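Drasesier bench

The Drasesier bench is a small robotic workstation for assembling and taking apart desktop computers. It was built in a shared workshop in Wanddale and is described by its makers as a hobby build. The name is also used for the set of printed parts and programs which belong to it.

Background

The work started in January, after an older project named Skallar was given up. Skallar used one arm and could move only loose parts on a flat board. The new bench was planned for a real computer case, where the parts sit deep and cables are often in the way.
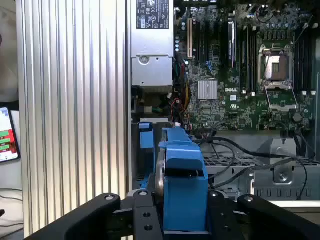
Many of the tasks are simple for a person and difficult for a machine. A drive carrier must enter its bay at the correct angle, and a small error at the start becomes a large one at the end. For this reason the builders wrote the drive routine first and left the processor for later.

Construction

The table is made of aluminum extrusion with open slots, so a fixture can be moved and fixed again in a short time. The computer case lies on its side with the panel removed. Next to it stands a gray 3D-printed tray, which gives every small part a known position. The tray was printed again 13 times before the pockets had the right depth — most of the changes were less than a millimeter.
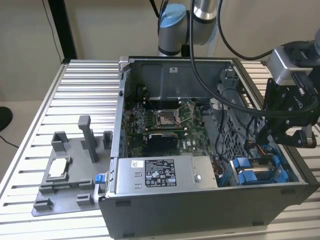
Computer case and 3D-printed tray on the slotted table. The processor socket is open.

Operation

A full program consists of 17 steps. Each step can be run alone, and this is useful when only one movement must be corrected. The drive steps are considered the slowest, as the gripper has to hold the plastic caddy firmly and still allow it to turn a little when it meets the cage.

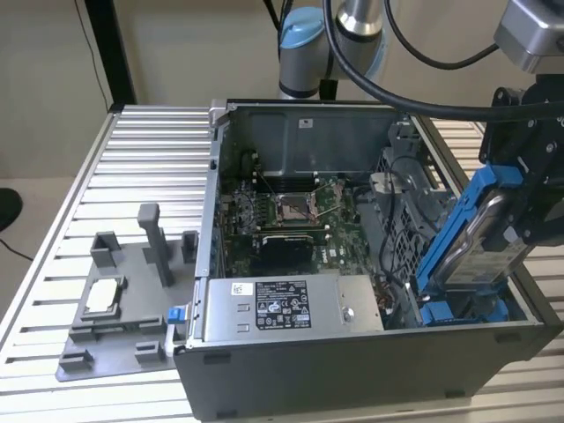
Czerwiński objected in the workshop's newsletter that the caddy should be guided by a printed ramp, and that two weeks of tuning the path could have been saved in this way. The builders answered that a ramp would fit only one model of case. Both methods are still discussed, and 3 designs for a ramp are kept with the project files.

Placing the processor is handled as a separate task. The socket must be open before the part is taken from its pocket — the program does not check this by itself, and the operator has to confirm it.

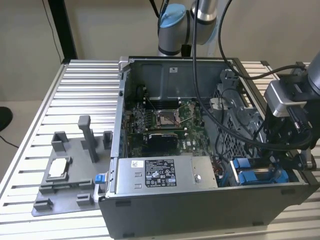 Limitations

The bench does not fasten screws. Loose wires must be moved aside by hand before a program begins, and a different case needs new positions for all steps. A second version of the tray, with deeper pockets for memory modules, was in preparation on 15th April.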